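The Standard

Dymphna Ní Bhriain had been writing the Gullard safe-operation standard for over two years, and it stood at 58 pages, of which 15 were definitions. "Push" had a page and a half to itself. "Nudge" was still out for comment.

She went down to the test room at Neltum late one afternoon in December because somebody on the phone had told her the machine didn't follow Section 2. She had never met the machine. She had pictured something larger, possibly with a grievance.

Mthembu was at the bench, eating a sandwich on the correct side of the yellow line. Dymphna checked.

"It's between runs," he said. "It pushes a block, it waits, it pushes another block. You've come a long way for this."

"Where does it write down which block it's going to push?"

"It doesn't."

"Section 2 says intent shall be recorded before contact."

Mthembu looked at the rod, and then at the red cylinder beside it, and put down the sandwich. 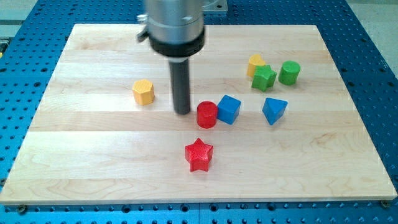

"Who's allowed to restart it after a stop?" Dymphna asked.

"Whoever stopped it, once they've looked the table over and everyone's hands are back behind the line."

She wrote that down. It was shorter than her version, which ran to four paragraphs and needed a form from Jarkton, who made the stop button and had opinions about it.

"And if the person who stopped it has gone home?"

"Then it stays stopped," said Mthembu. "It's very good at that. Best thing it does."

She stood there a while with her pen out. Back upstairs she crossed out the four paragraphs and put in his sentence, and then — she was only human — added a definition of "home."

The new draft went round the next morning. Mthembu sent it back with one comment, on page 16, asking whether a sandwich counted as a tool.

She gave it a page.

2 comments · 15 shares

More stories
The Lift Inspector's Wedding
Minutes of the Last Meeting
A Small Fault in the Kettle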